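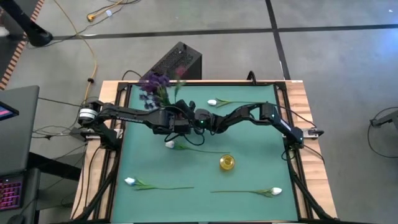

Two-arm work cell with flowers and glassware on the bench mat at Westomis.

Westomis has issued a revised set of working rules for benches on which two robot arms share the same space. The rules take effect in July and apply to all staff, students and visiting researchers who operate such benches at the Zuvov site.

The document, known internally as the Skutudton rules, replaces a set of separate instructions that individual teams had written for themselves. It covers the layout of the bench, the choice and handling of objects, the routing of cables and the conduct of people near the arms.

Under the new rules, each two-arm bench must have a named operator whenever the arms are powered. The operator confirms that both arms can reach their rest positions before a session starts and remains within reach of the stop control until it ends. Cables that cross a walkway must be secured or covered. No person may place or remove an object by hand while either arm is enabled.

A separate section deals with glass and other breakable items. Glassware may be used only on a level surface, and a chipped or cracked piece is to be withdrawn at once and entered in the bench log. Payload above 400 grams requires written approval.

"Two arms working close together call for more care than one arm working alone," said Ľudovít Polák, who led the revision. "Most of our teams already follow good habits. We wanted those habits written down in one place, in words that a new operator can read before the first session."

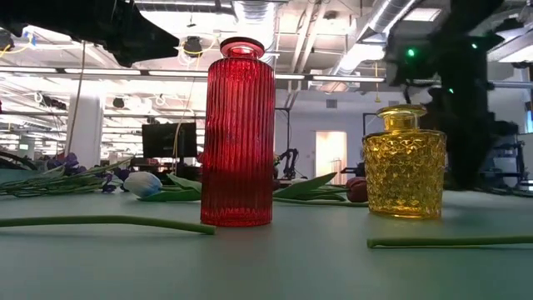
Do the rules apply to benches that are used only for short demonstrations?
Any bench with two powered arms is covered, whatever the length of the session, and a named operator must be present throughout.

The revision draws on 859 bench log entries submitted by teams in Zuvov and at the Trnka annex. Reviewers found that entries differed widely in detail, and a common log form has been added to the rules as an appendix. Teams are asked to use the form for stops, collisions, dropped objects and any change to the position of an arm base.

Operators who completed the earlier training course will keep their permission but must read and sign the new text. Printed copies will be kept at each bench. Questions may be sent to the safety office at extension 1681.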